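Endale Room Hire - Questions people ask

Updated June. If its not on here, email Modupe Mohammed at the desk.

How many people can I have?
100 standing, 30 seated at tables. Fire limit, so no, we can't squeeze in a few more. Babies count.

What does it cost?
120 dollars for an evening, kitchen included. Half up front to hold the spot, the rest before you get the key.

How do I get in?
Side door on Tivell Street. Keypad, code comes in your confirmation email. Press the star key first. Most calls we get at night are people who skipped the star.

What time can we come to set up?
From 3 pm. Earlier if the room is free, but ask. Out by 11 pm, lights off, heat down.

Do tables come with the room?
Yes, tables and chairs both. White tops, wipe clean. Please no tape, no tacks, no candles without a holder. Tablecloths are yours to bring.

Can we borrow serving things?
Trays, jugs, the big coffee urn. Free, just tell us on the booking form. The cream trays are plastic so keep them away from the stove and dont put hot pans on them. Wash and put back on the shelf by the fridge.
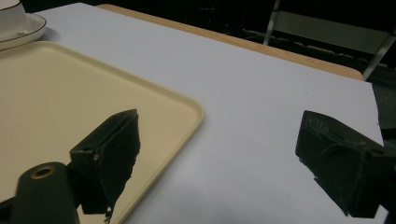 Can I bring my own caterer?
Sure. Anyone you like. Zustine and Osagie both know our kitchen already if you want a name. They set their own prices, book with them direct.

Alcohol?
Beer and wine OK at private parties. No selling it. No kegs, the floor never recovered.

Music?
Fine until 10 pm. Doors closed after 9. Speaker in the closet, bring your own cable, we keep losing ours.

Parking?
Lot behind the building, not the bank's lot. They tow.

What if I need to cancel?
Two weeks out or more, full refund. Less than that we keep the deposit, unless someone else takes the date. Bello Obi handles refunds, give him a few days.

Something broke or leaked?
Call the desk, extension 3828. After hours leave a mesage and shut off the water under the sink if it's the sink.

Do we have to clean up?
Sweep, wipe tables, trash to the bins out back. Mop is in the hall closet.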